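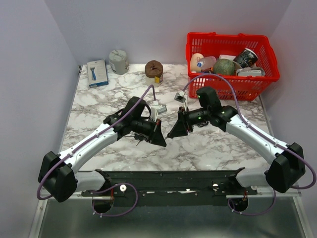 The woman who runs product design at Usden laughs when I ask how many phones she carries. "Two," she says, patting both coat pockets. "One I'm meant to be using, and one I like."

The one she is meant to be using is the Siqueira, the company's new handset with a battery you can swap with your thumbnail, and we have met in a café near the Eravdale office so that she can show me. Off comes the back, out pops the battery, in goes another, and she hasn't so much as put down her teaspoon.

"My mum kept asking why she couldn't do that any more," she says. "I gave her all the usual answers — thinner, lighter, tidier — and she just looked at me."

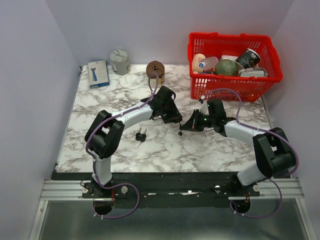
Two arms, each with its own purple cable, over a marble-patterned tabletop.

It has not been a quick job. The first version, known in the office as Lerkov, had a catch so stiff that she broke a nail on it in front of her own boss, and the team went through 50 different back covers before they settled on one everybody could open. She still keeps her favourite reject in a kitchen drawer at home, and uses it for scraping candle wax.

Will people mind that it's a bit chunky? She thinks about this for a good while, stirring. "Some will, and that's all right. I'd like them to hold it first, though."

The phone goes on sale in May, and a spare battery comes in the box. I ask whether her mum has one yet. "She's had one since the winter," she says, "and she rings me on it to complain about the ringtones."

Contact us | Copyright Eravdale Tech Pages | Back to top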